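**Adden two-finger gripper kit, home-floor edition**
Jokcombe part line. Page updated Fri 15 August.

In stock. Ships with fingers fitted. Read the method bit before ordering, most returns come from people who skipped it.

What you get: the Adden two-finger gripper, dark matte fingers with rounded tips, wrist camera mount, cable, and the Besson recording software on a one-seat license. Arm not included. Fits most small arms with the standard bolt circle, ask if yours is odd.

### Why two views

Kit was built for one study, the Grillico pick-and-place work run by Kusum Jaiswal. Question was simple. Does a policy trained on wrist view plus head view do better in a real living room than one trained on wrist view alone? Lab benches told us nothing useful. Plain top, plain light, everything works. So the study moved to a house with a marble floor and two tables. 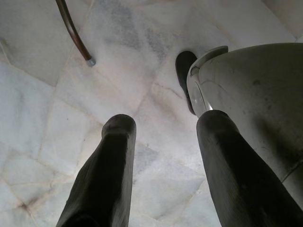
Veined stone is hard on a wrist-only policy. Seams look like object edges, pale patches wash out, and the fingers take up a good part of the view. Wrist-only runs in the study reached for floor seams more than we'd like to print. We printed it anyway, see results.

### Method, short version

- 148 demos, teleoperated, one operator
- 7 object types, mostly toys and balls
- same demos used to train both policies, only the camera input changes
- 100 test trials per policy, object placed by hand, start pose reset each time
- 2,844 training steps for each, same seed, no early stopping

A trial counts if the object is gripped, lifted and let go in the target area. Dropped on the way = fail. Nudged and then picked = still counts. We argued over that one for a while.

### Result

Two-view policy won. Clear on the patterned surfaces, close to even on plain ones. Grip failures were the same for both, so the gain is in the approach and not the fingers. Full table is in the bulletin, per object, with the failed runs listed.

Glossy things were the surprise. Expected the highlights to throw it off. Mostly fine with the head camera on, becuase the head view keeps the whole object in sight while the fingers close in.
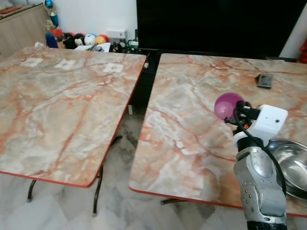
**Grillico Bulletin, No. 7**

Bulletin comes printed in the box, PDF on request. It has the tabletop trials as well as the floor ones. Orange-veined tabletop was worse than the floor for wrist-only, better than the floor for two-view. No good explanation yet. Kusum thinks it's the red edge band giving the head camera something to line up on. Could be. Untested.

### Limits

One house. One operator. No low light runs, no moving objects, nothing soft heavier than a plush toy. Don't read it as a general result.

### Ordering notes

Spare fingers sold in pairs. Head camera is seperate, any USB one with a fixed focus will do. Besson reads both streams and stamps them on one clock. Older Besson versions from before January drift, update first.

Calibrate on the surface you'll be working on. Redo it if the arm base gets moved, even a little.

Questions on the method go to Kusum Jaiswal, questions on stock go to the Jokcombe parts desk. Put the Adden serial in the subject line please.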